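Aranda 50 Porcelain Floor Tile Adhesive
Zera Flooring Supplies > Adhesives > Cement-based > Aranda 50

Product code: 2636
Pack: 20 kg paper sack
Colours: grey, white
Supplied by the sack or by the pallet of 50 sacks

Overview

Aranda 50 is a single-part, polymer-modified cement adhesive for fixing porcelain, ceramic and most natural stone tiles to indoor floors. It is mixed with clean water only and applied with a notched trowel. The normal-setting grade described on this page gives a long enough working time for large rooms and for tiles that need careful lining up. A rapid-setting grade is sold separately under the name Aranda 50 R and has its own page and data sheet.

The adhesive can be laid in beds from 3 mm to 12 mm thick in one pass. It does not slump noticeably under heavy tiles within that range. For deeper hollows, fill and level the floor first with Trotetine levelling compound and leave it to harden before tiling.

Suitable floors

Sand and cement screeds, at least three weeks old and dry
Concrete, at least six weeks old
Calcium sulphate screeds, sanded and primed
Existing ceramic tiles, firmly fixed, degreased and primed
Heated screeds, once the heating has been run up and switched off
Cement-based backer boards, screwed and bonded

Do not use Aranda 50 on metal, on bare floorboards, on vinyl or cork, or in swimming pools. Plywood needs a flexible adhesive. Ask the technical desk which one to choose, as the answer depends on the thickness of the board and the spacing of the joists.

Choosing white or grey

Grey is the usual choice for dark or mid-toned porcelain. White should be used under marble, pale limestone, glass and any tile thin enough to let the colour of the bed show through. With white porcelain the body of the tile is dense and either colour will do, though many fixers prefer white because smears in the joints are easier to hide before grouting. The two colours have the same strength and the same setting times.

On pale square tiles set with narrow grey joints, any unevenness in joint width shows clearly from standing height. Use spacers at every corner and check the lines with a straight edge after each third row. Spacers must be taken out before grouting and not buried in the joint.
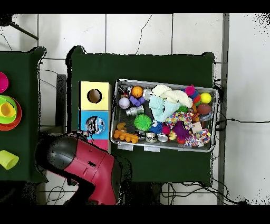 Preparing the floor

The floor must be sound, dry and free from dust, oil, wax, paint and old adhesive. Scrape off loose material and vacuum the surface. Sweeping alone leaves too much fine dust behind.

Check the floor with a 2 m straight edge. Gaps greater than 3 mm under the edge should be filled before tiling. Cracks in the screed must be looked at before any adhesive is mixed. Fine shrinkage cracks that no longer move can be bridged with a separating mat. Wider cracks, or cracks where one side stands higher than the other, point to movement below and need repair. Tiles laid straight over a moving crack are likely to split along the same line.

Prime absorbent screeds with one coat of Clodevov primer, thinned one part primer to three parts water. Calcium sulphate screeds need two coats, the second applied at right angles to the first. Let each coat dry until it is clear and no longer sticky. Existing tiles take one coat of undiluted primer.

Mixing

1. Pour 5.2 litres of clean, cold water into a bucket for each 20 kg sack.
2. Add the powder slowly while stirring with a paddle mixer at low speed.
3. Mix until smooth, scrape down the sides and mix again for one minute.
4. Leave to stand for five minutes.
5. Stir briefly and use. Do not add more water.

For part sacks, weigh the powder and use 260 ml of water per kilogram. Adhesive that has begun to stiffen in the bucket should be thrown away.

Laying

Spread a thin coat with the flat side of the trowel, pressing it well into the surface. Apply a second coat at once and comb it in one direction with the notched side. Cover only as much floor as can be tiled in 20 minutes. Touch the combed ridges from time to time: if no adhesive comes away on the finger, scrape off the bed and apply fresh.

Tiles with a side longer than 300 mm should also be buttered on the back. Lift a tile early in the job and check that the whole of the back is covered. Hollow spots under floor tiles are a common cause of cracking where table legs, shelving or wheeled furniture stand.

Leave a gap of at least 5 mm at walls, columns and fixed pipes. Carry any movement joint in the screed up through the tiles and fill it with a flexible sealant. The joint must not be filled with grout.

Technical data

Class: C2 TE
Water per sack: 5.2 litres
Pot life at 20 °C: 4 hours
Open time: 30 minutes
Time to adjust tiles: 20 minutes
Foot traffic and grouting: after 24 hours
Full load: after 7 days
Heating may be switched on: after 28 days
Working temperature: 5 °C to 30 °C
Shelf life: 12 months, unopened

Times are longer in cold rooms and over dense floors, and shorter in warm, draughty ones.

Coverage

6 mm notched trowel: 2.4 kg per square metre
8 mm notched trowel: 3.1 kg per square metre
10 mm notched trowel: 3.9 kg per square metre
Back-buttering: add 1 kg per square metre

As a worked case, a hall of 79 square metres laid with an 8 mm trowel and back-buttered tiles needs 324 kg. Adding one further sack for waste gives 344 kg, to be ordered as 18 sacks.

Cleaning and storage

Wash tools with water straight after use. Wipe smears from the tile face with a damp sponge while they are fresh. Hardened adhesive can only be removed by scraping, which may mark polished surfaces. Keep sacks off the ground in a dry place. Fold down and tape the top of a part-used sack and use it within one month.

Safety

Contains cement. Irritates skin and may cause serious eye damage. Wear gloves, eye protection and a dust mask when tipping the powder. Rinse splashes in the eye with plenty of water and get medical advice. Keep out of reach of children.

Technical desk

Questions on floors not listed above should be sent to Lucía Aguirre at the Zera technical desk, with the type and age of the screed, the tile size and the floor area. Product data on this page was last checked in March.

Related products

Aranda 50 R rapid-setting adhesive
Clodevov primer, 5 litres
Trotetine levelling compound, 25 kg
Tile spacers, 2 mm and 3 mm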